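Womia电动三轮小车开始交付 首批600台，11月前先供Lirndale

27/06/2023　汽车频道

三个轮子的车又来一台。Womia今天上午确认，旗下前二后一布局的电动三轮小车已经开始交付，首批600台，全部在Nerkport的工厂组装。第一站是Lirndale，其他地区要等到11月以后。

消息来得有点突然。上个月厂家还在说“时间待定”，这次连发布会都没开，上午发了一份两页纸的通稿，下午门店就开始给订户打电话了。

先说车。名字叫Hầu，带声调符号的那个写法，厂家要求媒体照写，我们照写。车身窄，前后两座，后排坐成年人膝盖会比较紧，放包正好。前轮两个负责转向，后轮一个负责驱动，电机装在后摇臂旁边，皮带传动。没有倒挡杆，倒车靠车把左边一个按钮，长按才有反应，松手即停。

最高时速80公里，电子限速。上不了高速，厂家也没打算让它上高速。通稿里的说法是“城区和近郊通勤”，翻译一下就是买菜、接孩子、上下班。续航数字这次没有给，只说正式数据等检测机构的报告出来再公布。这一点我们追问了两次，答复一样。

充电用普通家用插座，随车带一根5米长的线。快充没有，选装单里也没有。电池固定在座椅下面，不能拆下来拎上楼，住老小区没有固定车位的要想清楚再下单。

截至昨晚，登记的订单是3,076份。首批只有600台，也就是说大部分人今年夏天拿不到车。排队顺序按付订金的时间算，不按选的配置算，之前论坛上传的“选高配优先”，门店否认了。订金可以退，走原路返回，门店说要几个工作日，具体几天没讲。

价格方面，维持春天公布的价目表不变，这次通稿没有重新列。选装件有调整：原来单卖的手套箱锁改成标配，硬顶还是选装，软顶取消了。已经订了软顶的车主会收到邮件，可以换硬顶补差价，也可以不要顶、退这部分钱。邮件没收到的先看一眼垃圾箱，再找门店。

车漆四种，首批只有其中两种有现车，白和深绿。另外两种要跟第二批。想换颜色的可以改单，但是改单等于重新排队，门店特别提醒了这个。
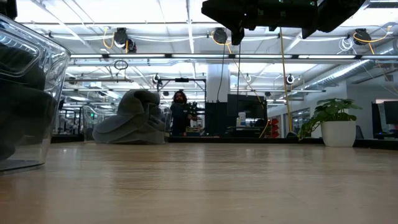
木桌上的灰色布料，左侧为透明塑料容器。

再说驾照和上牌，这个问的人最多。在Lirndale，这台车按三轮机动车登记，持普通汽车驾照就能开，不用另外考摩托车证。头盔的问题，装硬顶的不强制，不装顶的要戴。其他地区怎么算，各地规定不一样，Womia说会在开放交付之前逐个公布，目前一个都还没有公布。有外地读者想先买了再开回去的，劝一句，等等再说，牌照上不了就只能停在院子里。

保险这块也还没完全理顺。门店推荐的那家公司能保，保费按摩托车类别走，理赔条款却有一部分参照小型汽车，读起来很绕。我们拿到一份样本，其中关于前轮单侧损坏怎么定损，写了两种算法，没写什么时候用哪一种。已经去问了，有答复再补。

试驾车现在Lirndale的门店有一台，要预约，周末的时段已经排满，工作日下午还有空位。我们的同事上午去坐了一圈，没开远，就在门店后面的停车场和外面那条辅路上。印象简单记一下：起步比想像的安静，皮带声在低速几乎听不到；过减速带的时候前面两个轮子过去了，后面那一个还要再颠一下，习惯就好；转弯车身会侧倾，幅度不大，但是第一次坐的人会下意识去抓扶手。扶手的位置偏低，个子高的不好抓。后视镜是真镜子，不是屏幕，这点老派，我们喜欢。

缺点也有。雨刮只有一根，扫不到右上角那一块。仪表在太阳底下反光，中午基本靠猜。脚下空间给了右脚，左脚没地方放，停在那里有点尴尬。USB口在座椅侧面，插上线以后容易被膝盖碰到。还有钥匙，做得太大了，放裤兜里鼓出来一块。

售后暂时只有Lirndale一个点，加上Nerkport工厂旁边的维修车间。轮胎是专门的规格，前后不通用，外面的修理铺多半没有货，爆胎要叫厂家的拖车。拖车在城区范围内第一年免费，城区以外按里程收，收费表贴在门店墙上，网上还没有放。保养间隔写在随车手册里，首保免工时费，机油当然是没有的，主要查皮带松紧和刹车油。

配件的供应时间，通稿里只有一句“陆续到位”。问了门店，刹车片和皮带有现货，大灯总成没有，前翼子板没有。刚提车的各位，停车的时侯离柱子远一点。

第二批什么时候下线？没说。工厂现在开的是一班，要不要加班次，Womia的回答是“视情况而定”。按11月开放外地的计划看，第二批至少不会晚于那个时候，不过这是我们自己推的，厂家没有这么讲。有订户在门店群里问能不能转让排队号，店方回复不行，订单和证件绑定，转让的一律按退单处理。群里为这个吵了一下午。

另外一件事顺带提一句。去年展出过的那台带货箱的版本，这次通稿里没有出现。门店的资料架上还有旧的折页，上面印着货箱版的照片和“即将推出”几个字，店员说折页是老的，没来得及收。要等货箱版的小商户，目前没有任何准信，不接受预订，收订金的都不是官方渠道，注意一下。

首批车主的提车通知以短信为准，收到短信后要在门店规定的时间内确认，过期不确认顺延到下一位。提车带身份证件、驾照、订金收据，收据是电子版的提前打印好，门店的打印机今天下午坏了，什么时候修好不知道。

后续有续航数据和外地上牌的消息，本频道会再更新的。

（本文保险条款部分待补充）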